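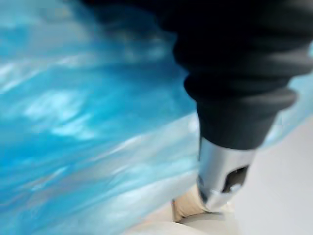
## 蓝的那一大团

先说声音吧。你要是没在夜里抖开过这种东西,你不知道它有多吵。哗啦一下,楼下的狗就叫了,狗一叫,隔壁就开始敲墙,敲得还挺有节奏,笃,笃笃。我抱着那一团蓝的站在屋子中间,一动不敢动,可它自己还在响!它会慢慢地松开,这里弹一下,那里鼓起来一块,像什么活物在怀里翻身。

“你轻点儿。”斯薇娃在走廊那头说。

“我没动。”

“那它怎么响?”

“它自己响的。”

她探进半个脑袋看了看,又缩回去了。她在收厨房,我在收卧室,我们讲好各收各的,最后客厅一块儿收。讲是这么讲,到那天晚上为止,厨房已经封了箱贴了胶带,我的卧室还跟过日子的时候差不多,床单都没撤,只是衣柜顶上那团蓝的让我给拽下来了。我觉得这算是开工了。从最大的一件开始嘛,显得有进展。

这团东西我得解释一下来历,不然后面的事都讲不通。我妈送我出来那年,拿它裹了两床棉被,外面用绳子勒了又勒,勒得像个粽子,一路托运过来。棉被早就没了,一床给了楼下,一床让我洗坏了,里头的棉花滚成一坨一坨的,晒了好几天也没救回来。裹被子的这个蓝皮倒一直在。它到底是个袋子还是块布,我跟斯薇娃吵过很多回。我说是袋子,我妈在电话里就叫它“那个蓝袋子”。斯薇娃说袋子总得有口,你找,你把口找给我看。我就找,翻过来翻过去,折痕叠着折痕,亮晃晃的,看得眼都花了,也没找着口。可是话说回来,也没找着四个角呀。她说那是因为我每次都没耐心把它铺平。

这倒是真的。我们那屋子也没有地方能把它铺平。

## 达莱穆拉

房子在达莱穆拉巷的最里头,三楼,没电梯。巷子名字写作 Dalemura,外头的人都念错,送货的打电话来,念什么的都有,我后来一概说“对对对就是这儿”。我在里面住了九年,斯薇娃比我晚来,她来的时候拎着一口很高的锅和一盆快死的罗勒,锅里装着她的鞋。她全名叫 Sveva Villa,房东第一次看她的证件,很认真地问她,那你家是不是有别墅。她说没有,要是有就不来看你这间了。房东笑得直拍桌子,当场就把钥匙给她了,连我这个要跟她合住的人都没来得及说句话。

房东就是 Poduval 先生,Ravindran Poduval。他签收租的条子,名字写得特别大,占半张纸,金额倒写得小小的挤在底下,我老要举到灯跟前看。他住一楼后面,前面的铺面租给 D'Souza,卖米、卖豆子、卖灯泡、卖拖鞋,也代收包裹。铺子里永远是孜然混着肥皂的味儿。我有一件大衣在那儿寄放过一个礼拜,拿回来穿了一冬天,开会的时候坐我旁边的同事老说饿。

要搬是因为 Poduval 先生把楼卖了。他上来告诉我们的那天是个下雨天,他站在门口不肯进,说鞋湿,就那么站着说。说他女儿那边给他收拾了房间,说他膝盖不行了,说买楼的人要从上到下重修,管子、电线、楼梯,全换。说了好半天,我们俩就跟着点头。后来斯薇娃问他,那押金呢?他说九百,一分不少。我当时觉得她问得太快了,有点下不来台,可是现在想想,总得有个人问,不然那天我们仨能在门口一直站到天黑。

他走了以后,我去厨房烧水,发现自己拿的是漏勺。

## 库斯腾的柜子

衣柜是 Kustent 的,我们叫它库斯腾,叫得像家里一个亲戚。“在库斯腾里头”“你去问库斯腾”“库斯腾又掉螺丝了”。它是我刚来那年跟人买的二手货,搬上来的时候楼梯拐弯过不去,只好拆开,拆开了再装,就装不回原来那样了,左边那扇门总是自己慢慢地开。半夜里,吱——开一条缝。头一年我害怕,第二年我拿拖鞋抵着,后来就随它去了,开就开吧,还通风。

这次不带它走。新地方(先别问新地方,后面说)有壁橱。斯薇娃在网上贴了它的照片,白送,自提,贴了几天,来问的人倒不少,一听三楼没电梯,都说考虑考虑。

那天晚上我把蓝的从柜顶拽下来的时候,连带着还下来好些东西。一把伞骨,没有伞面。一个装过月饼的铁盒,里面是各种钥匙,没有一把我认得的。还有灰,那个灰啊,大块大块的,跟毡子似的,落在我枕头上。我打了一串喷嚏,隔壁又敲墙了。

我当时的想法很简单:把冬天的被子、枕头、大衣统统往床上一堆,拿这团蓝的一裹,绳子一勒,跟我妈当年一样。看我妈勒的时候很容易,膝盖一顶,绳头一抽,完事,她嘴里还叼着半截橡皮筋跟邻居聊天呢。我就照着来。我先把它抖开,抖到一半屋子就满了,床上是它,椅子上是它,台灯让它蒙住了,整个房间一下子变得蓝汪汪的,跟在游泳池底下似的。灯光从褶子里透出来,有的地方深得发绿,有的地方又白花花地反光,晃眼。

我站在里头,忽然就不想干了。

也说不上难过。就是觉得,哎,挺好看的。我就把手机摸出来,给我妈打电话。

## 电话

我妈那边是早上,她在阳台上,后面有鸟。

“妈,那个蓝袋子,你记得吧?”

“哪个?”

“裹被子那个。”

“哦,那个呀。”她想了想,“那不是袋子。”

我立刻捂住手机看了一眼走廊。还好,斯薇娃在放水。

“你以前一直说是袋子。”

“我说袋子是说顺嘴了。那是你爸单位盖机器的,还是盖什么的,反正他拿回来的。原来大得不得了,我拿剪刀铰了一半,给你舅舅盖摩托车了。”

“那它原来是块布。”

“原来也不是布,原来是个套子。”她说,“好像是套子。你问这个干什么?被子呢?被子还好吧?”

我说好着呢。

这么多年我一直说好着呢。两床被子,一床让我洗坏了扔了,一床给了 Poduval 先生,因为有一年冬天他家暖气停了,他在楼道里咳嗽,咳得我在三楼都听见。我每次都想跟我妈讲实话,每次她一问“被子还好吧”,那个口气,好像那被子是个在外面念书的孩子,我就说好着呢,暖和着呢。

“那你搬家,被子可得裹严实了,”我妈说,“路上别沾了灰。”

“嗯。”

“你找个人帮你勒。一个人勒不紧的,那年是你爸在那头拽着,你没看见。”

我还真没看见。我记得的就是我妈的膝盖,还有那半截橡皮筋。

挂了电话我去厨房,斯薇娃正在冲那口高锅,袖子卷到胳膊上头。我说我妈讲了,那是个袋子。

她把水关了,看着我。

“你妈讲了?”

“讲了。”

“那你耳朵怎么红了?”

我就回屋了。

## 铺平

第二天是礼拜一,星期一,我请了假。搬家公司叫 Urier,约的是下午来,电话里那个姑娘反复跟我确认有没有电梯,我反复说没有,她每次都叹一口气,叹得我都想给她道歉。

上午楼道里来来回回全是人,二楼那家也在搬。Poduval 先生坐在楼门口一把塑料凳上,谁下来他就跟谁握手,搬运的工人两手抱着箱子,他就握人家的手腕。D'Souza 铺子里的收音机开得很响。我下去讨纸箱,铺子里的大叔给了我几个装过洋葱的,还塞给我一包花生,说路上吃。我说我就搬到河那边去,坐车一会儿就到。他说那也是路上嘛。

(新地方就在河那边,是个一居室,我自己住。斯薇娃不去,她要回家,回她自己那个没有别墅的家。她妈妈的腰开了刀,她弟弟又是个靠不住的。她跟我说这个比房东上来说卖楼还早几个礼拜,所以后来房东说的时候,她那么快就问押金,我猜她心里早就有一张单子了。我没有。我那几个礼拜老是半夜起来吃饼干。)

我抱着洋葱箱子上楼,看见斯薇娃把客厅的地腾出来了。茶几竖着靠墙,地毯卷起来立在门后头,椅子全摞到走廊去了,走廊根本过不了人。那团蓝的让她抱出来了,堆在地当中,老大一堆。

“来,”她说,“今天有地方了。”

“一会儿搬家公司就到了!”

“所以快点啊。”

我就放下箱子去拽我那一头。她蹲在另一头。我们俩谁都没说话,往后退,它就在中间一截一截地开。褶子压得太久了,开了也不肯平,手一松它就往回缩,斯薇娃把鞋脱了压住一个边,又叫我也脱鞋。后来鞋不够,把洋葱箱子压上了,把那口高锅也压上了,月饼盒子也压上了。

它比我想的要大。从窗户底下一直铺到门槛,还往厨房拐进去一截。太阳正好照进来,照在上面一片一片的白光,天花板上都是亮的影子在晃。

我们俩光着脚,站在两头看。

“有口吗?”她问。

“没有。”

“角呢?”

我沿着边走了一圈,走到我妈拿剪刀铰过的那一边。那一边是歪的,铰得一点儿也不齐,有个地方大概是换了一下手,拐出一个小小的弯。我蹲下来摸了摸那个弯。

“这儿铰过,”我说,“铰掉的给我舅舅盖摩托车了。”

斯薇娃哼了一声。“所以昨天你妈到底说的什么?”

“她说原来是个套子。”

“套子!”她特别高兴,一屁股坐下去了,坐得哗啦一声,“那咱们俩都不对。”

“套子算袋子的一种吧。”

“套子怎么是袋子?套子是从上面往下套的,袋子是从上面往里装的。你把套子倒过来……”她停了一下,在那儿想。我看她真的在想,手还比划着,往下套,又翻过来,往里装。“好吧,”她说,“倒过来是袋子。”

你不知道她说这句话有多难得。我们为炉子上的火该开多大吵过,为窗户吵过,为“明天”到底是指睡醒以后还是过了十二点吵过,她从来没有说过“好吧”。我本来应该得意的,结果我说:“可是铰开了,现在也就是块布。”

她说:“也是。”

然后我们就坐在上头吃花生。花生皮掉得到处都是,红的,在蓝的上面滑来滑去,拈都拈不起来。

## 被子在那头

门开着,Poduval 先生就上来了。他膝盖不好,三层楼爬了半天,我们听见他在每个拐弯的地方歇,歇的时候还跟搬东西的人打招呼。等他到了门口,我看见他胳膊底下夹着一卷东西,花布面子,用皮带捆着。

是我妈的被子。

“我想我还是还给你,”他说,“我女儿那里太热了,用不着。洗过了,晒过的。”

我张着嘴。他看看我们俩,又看看地上,弯腰把鞋脱了,放在门槛外头,踩着边走进来。他的袜子是灰的,大脚趾那里补过一块。他把被子放下,把皮带解开,抽出来系回自己腰上去了。原来他是拿裤腰带捆的!斯薇娃赶紧转过脸去看窗户。

押金他装在一个信封里带来了,信封上写着我们俩的名字,写得老大。斯薇娃没当他面点,她把信封折了一下塞进裤兜,过一会儿我看她又掏出来摸了摸厚薄,再塞回去。

“这个要裹起来,”Poduval 先生指着被子说,“路上有灰。”

跟我妈一模一样的话,连口气都一样。

于是三个人来勒。被子放中间,我的大衣、枕头也放上去,斯薇娃把她那床薄毯子也扔上来了,她说她行李超重,毯子归我了。蓝的从四面往上兜,兜起来比铺开的时候还要吵,哗啦哗啦的,我们说话都得喊。Poduval 先生说他来拽绳子,他年轻的时候在码头上干过。我说您膝盖,他说膝盖管膝盖,手管手。

“拽!”他喊。

我拿膝盖顶住,斯薇娃坐在上头往下压,那包东西里的气噗噗地往外跑,有一边鼓起来了,按下去,另一边又鼓起来。绳子从我手里往外溜,勒得手心生疼。我想起我妈叼着橡皮筋聊天那个样子,我嘴里什么也没叼,可我一句话也说不出来,光顾着喘。

“再拽!”

“你别松!”

“谁松了?你坐那边一点!”

隔壁开始敲墙。笃,笃笃。

Poduval 先生抬起头,听了听,走过去,拿拳头在墙上也敲了几下。那边安静了。过了一会儿,那边轻轻地又敲了一下。

“他也要搬的,”Poduval 先生说,“他不高兴。”

我在这儿住了这么多年,只知道那边有个人敲墙,从来没见过他长什么样,上下楼碰到的那些人里头兴许就有他,我还兴许给他撑过门呢。我问 Poduval 先生,他叫什么呀?Poduval 先生告诉了我一个名字,可是斯薇娃正好在上面挪屁股,哗啦一声,我没听清,也没好意思再问。

## 一一四六

Urier 的人到的时候,我们正在找斯薇娃的一只鞋。

来的是两个小伙子,一个高,一个更高。他们把单子递给我看,上头写着单号 1146,叫我核对。我说核对什么?他说核对号码。我看了一眼说对,其实我哪儿知道对不对,我又没有另一张单子。他们在屋里转了一圈,看见库斯腾,问这个搬不搬。我说不搬,白送,你们要吗?高的那个拉开门看看,门自己慢慢地又开大了点儿,吱——他说,我妈家有一个一样的,也这样。

他们没要。后来库斯腾就留在那儿了。斯薇娃用粉笔在门背后写了一行字,她不给我看,我趁她下楼的时候看的,写的是意大利语,我拍下来想查,又觉得查了没意思,到现在也没查。

箱子一个一个下去了。洋葱箱子底下漏了,里面是我的书,书从二楼一路掉到一楼,二楼那家的小孩帮着捡,捡了一本就坐在台阶上看起来,我说送你了。那是一本税务手册。他看得可认真了。

最后下去的是那个蓝包。更高的那个小伙子要一个人扛,我说别别别,我自己来。它那么大一个,我抱着根本看不见路,脸贴在上头,凉凉的,滑滑的,有股放久了的味道,再往里闻,隔着那层蓝的,好像还有一点孜然和肥皂。我一级一级用脚去探台阶。斯薇娃在下面倒着走,给我报:“下,下,拐了,拐了,往你左手,你那个左手!下。”

走到二楼的时候她说停一下。

我就停着。我看不见她,眼前只有蓝的。

“怎么了?”

“没怎么,”她说,“我鞋带。”

可她那天穿的鞋没有鞋带。我站在那儿等,怀里那一团又自己松了一点,响了一声。楼下 D'Souza 铺子里的收音机在放一首很快的歌,有人跟着唱,唱跑了。

“好了,”她说,“下。”

到了街上,车后门敞着,我把它往里一推,推不进去,横过来,还是推不进去。两个小伙子加上我,加上斯薇娃,Poduval 先生站在旁边指挥,往上,再往上,最后是把它塞在箱子和车顶中间那条缝里的,塞进去了一大半,还有一个角鼓在外头。高的那个关门,夹住了,他又打开,拿手往里掖。

“这里头是什么呀?”他问我。

“被子。”我说。

“这外头呢?这是个袋子还是什么?”

我看看斯薇娃,斯薇娃看看我。

“你别问了,”斯薇娃说,“你会误了下一家的。”

车开出巷子的时候要让一辆送米的,在巷口停了好一会儿。我坐在前头,剥那包没吃完的花生,从后视镜里看见她和 Poduval 先生还站在铺子门口,她一只手插在裤兜里,我知道她又在摸那个信封了。我忽然想起来,里面有一半是我的。

我把车窗摇下来喊她。她听不见,把手举到耳朵边上,做了个“什么?”的样子。我又喊了一遍。送米的车走了,我们的车也走了,她就追着车跑起来,一边跑一边往外掏,跑得可难看了。

“停一下!”我跟司机说,“师傅,停一下!”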